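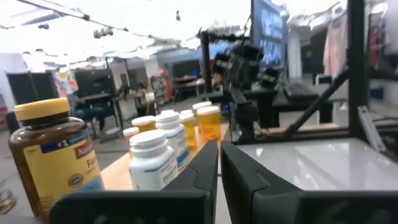 Fish oil up front, the smaller bottles behind it.

I have become a great believer in the open pill shelf, and I would like to recruit you.

For years mine lived in a bathroom cabinet, stacked two deep, and every evening I knocked three of them into the sink to reach the one I wanted. Then my friend Chaltu Degefa told me to get everything out where I could see it, on a plain wooden surface at about elbow height. I did it that same October evening, and I love it more than any piece of furniture I own!

The first joy is the colors. Amber plastic with light coming through it is a lovely thing, and it was wasted on the inside of a cabinet door. The second is that you stop buying doubles. I once came home from Plukholm with a bottle of 300 vitamin tablets and found its twin, still sealed, behind the mouthwash. 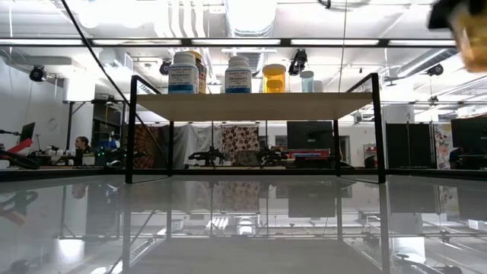
A little raised shelf is best, I think - one with thin legs, so you can wipe underneath it and the whole business doesn't spread across the table. Big bottles go at one end, small ones where your hand naturally lands, labels facing out. Mebrat Worku, who shares my enthusiasm but none of my methods, sorts hers by time of day, and I admit that hers takes nearly 10 seconds to use in the morning.

There are fair objections. Anyone with small children or a curious dog should keep all of this high up and locked, full stop. Some medicines need the dark or the fridge, so read the label or ask your pharmacist. And yes, your guests will know you have trouble sleeping. Mine do, and we've had some very good conversations about it over dinner.

So clear off 30 inches of shelf tonight and try it for a week. Put the melatonin at the front.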